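# Clearing Out the Horkent Room

10/29/23

Well, we finally got around to it! Amna Magsi and I have been promising each other since March that we'd sort out the long room at Horkent, and this month we ran out of excuses. I brought a thermos, Amna brought the good tape – the kind that doesn't split down the middle when you pull it – and between us we started in on 65 boxes, most of them labeled by somebody with terrible handwriting.

## Up and over

There is never enough floor in that room, so anything flat and light goes up high, and you soon get used to lifting things over your head.

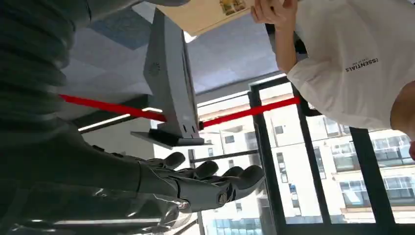
My shoulders were letting me know about it by lunchtime, and I'd only done the near side. The plan is for all the paper things (manuals, order books, the old Gondum catalogs that Darcy McPhee has been asking after for years) to go to the office on the next trip. Darcy, if you're reading this, I have set aside eight of them for you, so please come and get them before Amna changes her mind!

The bigger pieces are another story, and we're going slower with those. I do like a good plain shape, and I stopped for a while over this smooth gray tube with the black rim at its end. It has a soft satin finish that takes the light nicely, and there's one dark scratch up near the rim that I'm rather fond of.

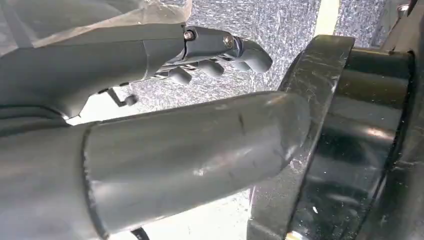
## Still to come

We have 44 boxes left, plus the shelf of Joltov parts, which I'm saving for a day when I've had more sleep. If you left anything in there, send me a note and I'll put your name on it.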